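Nuala McGrath
March 19, 2018

Monday, and I have decided to become a person who makes her own soy milk. A thread, for anyone else whose carton habit has got out of hand.

Nuala McGrath
Background: the shop in Stollstead has put its cartons up again and moved them to the shelf next to the candles. I don't know what that says about us as customers. Nothing good.

Nuala McGrath
My sister swears by the Bedent, a jug with a blade and a heater in it that costs more than my sofa did. She says it pays for itself. So did the bread machine, supposedly, and that's been holding the shed door open since November.

Nuala McGrath
I have a blender, a pan and a bit of old muslin. People managed this for centuries with less, although I grant they probably didn't have a downstairs neighbour who works nights.

Nuala McGrath
Attempt one was done by eye. Cullinane, my landlord, tried a cup and asked if it was for the walls.

Nuala McGrath
Attempt two used "a mug of beans", from a recipe that didn't say whose mug. I own one mug that holds an egg and one that could bath a cat. Reader, I chose the cat one.

Nuala McGrath
So now I weigh. Dried beans, before soaking, because afterwards they've drunk half the tap and the number means nothing.
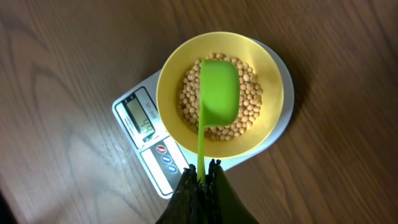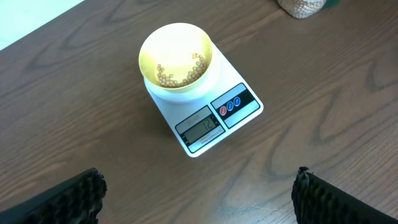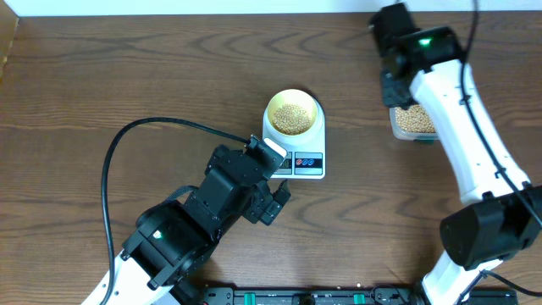
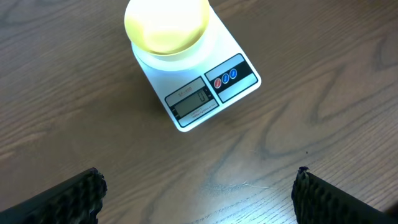 Nuala McGrath
My sums, such as they are: 116 g of dried beans makes enough for my tea and porridge until I'm sick of porridge. Soak overnight, drain, rinse, blend with fresh water, strain, simmer for up to 30 minutes, stir the whole time or it welds itself to the pan. If you're buying a scale for this, look at where the display sits. On an SF-400 it's out on the front with the buttons, clear of the bowl, so a wide rim doesn't hide the number. My last one had its display tucked under the plate and I used to read it lying on the floor. Get it to 0 with the bowl on, then add beans. I have forgotten this and weighed the crockery very accurately.

Nuala McGrath
Several of you asking about the foam. Skim it or don't. I skimmed it the first time and then it boiled over anyway, all down the front of the cooker and into the drawer where I keep the takeaway menus.

Nuala McGrath
The pulp left in the muslin is called okara and the internet is full of people who put it in biscuits. I put it in biscuits. It's in the compost now, with the biscuits.

Nuala McGrath
To the man who says I should add 3 dates and a pinch of salt: dates went in, salt went in, and fine, yes, much better. I'm annoyed about it.

Nuala McGrath
It keeps three days in the Flastska bottle at the back of the fridge. Shake before pouring. Check the lid before shaking. My ceiling and I learned those in the other order.

Nuala McGrath
Beans for the next lot are soaking. I bought a carton on the way home as well, but that's for guests.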